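Guides > Laundry > Sorting and pairing
Search the guides

Pairing socks after a big wash

Socks go missing in most homes because they get sorted last, when everyone is tired of folding. Do them first. You'll need a clear table, a mesh wash bag and 9 minutes.

Tip the clean load out and pull the socks into a single pile before you touch anything else. Check inside pillowcases, fitted sheets and the sleeves of jumpers.
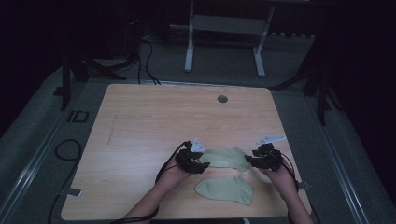 2 min read

Work by colour first, then by length. Pale greens and greys look much the same under a warm bulb, so sort those near a window. Lay each sock flat, heel down, and smooth the cuff. Match on the cuff ribbing before the toe – toes wear unevenly and will mislead you.

Fold pairs in half and stand them on edge in the drawer. Balling them up stretches the elastic, and the outer cuff goes first. Wool pairs should lie flat.

Odd socks go in a small bag on the laundry door. Keep them for a month, then use them as dusters.
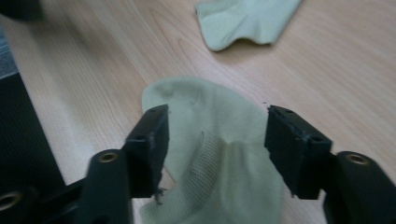
If you lose a lot of socks in the machine, wash them in the mesh bag. We use the Stumik bag, medium size, and zip it right to the end so the tab sits under its cover. Fill it no more than halfway or the socks in the middle won't rinse properly.

For school socks that all look alike, sew a stitch of coloured cotton inside the cuff, with a different colour for each child. Laundry markers fade after a winter of hot washes. Stitches last until the sock is worn out.

Filed under: Laundry, Small jobs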